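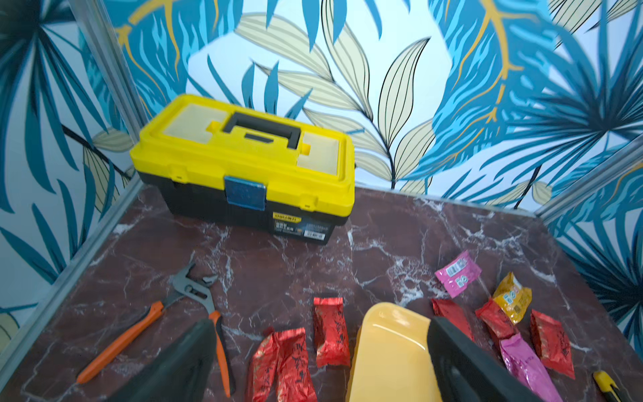 Do robots get bored? Parisa Kermani wanted to know, and she asked it so loudly that everybody in the hallway at Dikolwood turned to look. I was glad she did, because I'd been wondering the same thing and felt too grown-up to ask.

The answer is no. A robot can do one job 2398 times in a row and never once sigh or ask when lunch is. It doesn't have feelings to get fed up with. The people who work with it do get bored sometimes, and one of them told me she sings to herself when it's a long day.

I should back up. Dikolwood is a robot lab, and every November it opens its doors to visitors for an afternoon. I went to see how a robot learns to pick things up. You'd think that would be the easy part! You probably picked up a spoon this morning without giving it one thought. For a robot, a spoon is a big puzzle.

Try it yourself. Put your hand flat on your desk, then pick up a pencil using only your thumb and one finger. Go slowly. Did you notice how you slid your finger under a little, and then squeezed just enough? Your skin was telling your brain what was going on the whole time. Lots of robots can't feel much at all, so they have to depend on looking.

That's why the arm I watched has a camera close to its hand. The hand is called a gripper, and it has two black fingers that close toward each other, a bit like a crab's claw. Imagine having an eye on your wrist. Wherever your hand went, your eye would go too! It sounds silly, but it's a good way to get a close look at whatever you're reaching for. The trouble is that once you're holding something, it can get in the way of your view. The yellow plastic thing in the gripper hid a good bit of the table behind it.

And what a table! There was a toolbox with a bright yellow lid, a pair of pliers with orange handles, and a bunch of little foil packets of snacks. (No, I didn't get to eat one.) There was even leafy wallpaper on the walls, like a jungle.

Each of those things is hard in its own way. Pliers have long handles that point in different directions, so the robot has to decide where to grab. A toolbox is wide, but it has a carrying handle on top, and you know what that's for because somebody showed you once. The robot has to learn it. Foil packets are the sneaky ones. They're shiny, so light bounces off them, and they crumple, so the same packet can look different from one minute to the next.

So how does a robot learn? Practice, mostly. A person can steer the arm while a computer keeps a record of what the camera saw and how the arm moved. One try is no use by itself. The team told me they had 3221 tries saved up, and they were still going. Then the computer hunts for patterns in all of it, kind of like the way you got better at catching a ball by dropping it over and over.

Parisa had another question before she left. She wanted to know if the robot ever drops things. Oh yes, said the woman who sings. She had counted 89 drops in her first week, and 7 of them were the same cup. It was a plastic cup, luckily.

If you want to play robot at home, get a friend and a scarf. One of you wears the scarf over your eyes and is the arm. The other is the camera and gives directions — "left a little, down, stop, close!" Start with something soft, like a sock. Then swap places and try an empty chip bag. My best score on the chip bag is still zero.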